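Fruit tray on the bed, how do I stop it marking the covers?

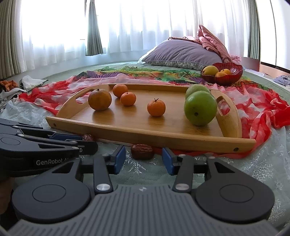 Mandarins, the green ones, and a date that's on the covers

I like a fruit tray on the bed in the evening, but the dates worry me (sticky!). Any favourite tricks for protecting the fabric?
Souad Abdel Rahman

Barrett Mbeki
Put the dates in a little bowl on the tray, they're small enough to go over that low rail. I keep an old tea towel under mine too, any colour you like. For marks, cool water and a dab of dish soap.

Brirnby54
just eat the dates first lol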